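Cheetham Skills Forum > Bench and Wet Lab > Suturing
Thread: Interrupted closure on tissue pads - tail length and spacing standard
Posts in this thread: 8

wetlab_coordinator
Posted in November

Colleagues, the teaching group at Cheetham is revising its written standard for simple interrupted closure on the practice pads. The present wording asks for "even spacing and tidy tails", and assessors have told us that they read it differently from one another. I would be grateful for comments on tail length, knot position and the use of stained pads before the draft is circulated in December.

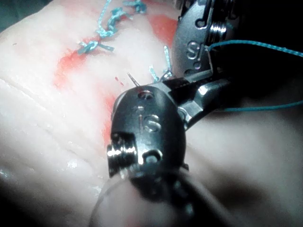 Tail length is the point on which I would most like agreement. The current sheet gives no measurement, and learners trim according to habit. On this pad one knot has frayed ends that fan outward, while another further down the line has two short tails lying to either side of the incision. I would accept both for security, but an assessor working from the word "tidy" could reasonably mark them differently. My proposal is to state a range in millimetres and to remove the word altogether.

grulier_theatre_ed
Reply 1

Thank you for opening this. At Grulier we moved to a stated range last year and the number of disputed marks fell. We also ask that tails be cut as each stitch is completed. Leaving them all to the end encourages learners to hurry the trimming, and the long ends get caught up in the next throw.

I would support removing "tidy".

bench_assessor_2
Reply 2

I must respectfully disagree with Reply 1 on trimming. Where a learner is working alone, long tails are useful for lifting the edge while the next stitch is placed. The standard should specify the finished length and leave the order of work to the instructor.

I would also caution against marking frayed ends at all. Braided material frays when the scissors are blunt, and the scissors at most teaching benches are blunt. Penalising the learner for the condition of the instruments is not sound assessment practice.

wetlab_coordinator
Reply 3

Both points are noted. The draft will specify finished length only. Scissor maintenance will be raised separately with stores.

May we turn to spacing and to the position of the knots. 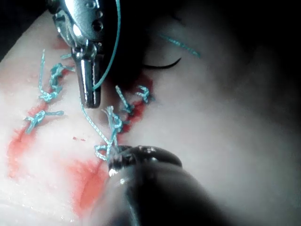
Knot position is handled poorly in most of the marking sheets I have seen, ours included. The textbook instruction is to lay every knot to the same side of the wound, away from the edges, and learners are generally told this once and then left to it. With six stitches in, as on this pad, the teal thread is spread along both sides of the wound, and an assessor has to decide whether that is a fault of placement or simply a matter of where the ends have fallen. I suggest two separate lines on the sheet, one for the knot and one for the tails.

stiner_surgical_skills
Reply 4

At Stiner we would not support two lines. Our sheet already runs to two pages and assessors stop reading closely after the first. A single line for "knots seated to one side" is enough, and tails can be covered by the length requirement.

On spacing, we ask learners to mark the pad beforehand with a skin marker and ruler. It is slow for the first few sessions, but it does train the eye. The marks are withdrawn at the intermediate stage.

bench_assessor_2
Reply 5

I agree with Stiner on the single line, but not on the marker. A learner who has always had dots to follow will space badly the moment they are removed. We see this every intake.

May I also ask whether the stained pads are to continue? I find that the red colour spreads well past the incision and makes it harder to judge whether the edges are properly opposed. On a plain pad any gap is obvious.

wetlab_coordinator
Reply 6

The stained pads are to continue for the intermediate group. Our reasoning is that learners need practice at identifying the wound edge when the surface around it is discoloured.
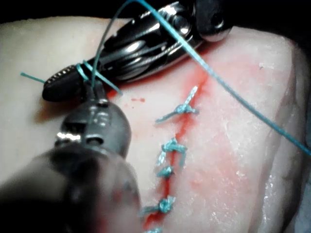

Plain pads will remain in use for beginners and for all formal assessment, so the concern raised in Reply 5 should not affect any mark. Stock is adequate for now: the last order from Wumer was for 170 pads, and the centre can hold up to 1000 in the cool room if the shelving is rearranged.

One further matter on which I would welcome views is the loops. Several instructors have asked that learners wrap the thread close to the tips of the jaws, with a short free end, so that the throw slides off without dragging. I am inclined to include this as guidance only and attach no mark to it.

grulier_theatre_ed
Reply 7

Guidance only, please. A short free end saves material and makes for a neater throw, but beginners pull it straight back through and have to start again. We allow them a longer end until their hands have settled.

With regard to the stained pads, our experience differs from that of bench_assessor_2. Learners who trained only on clean pads were noticeably slower when they moved on - they kept stopping to wipe. I would keep both kinds in the program and state on the sheet which was used.

I can forward our range for tail length if the group would find it useful. It was set for our own thread size and may need to be adjusted.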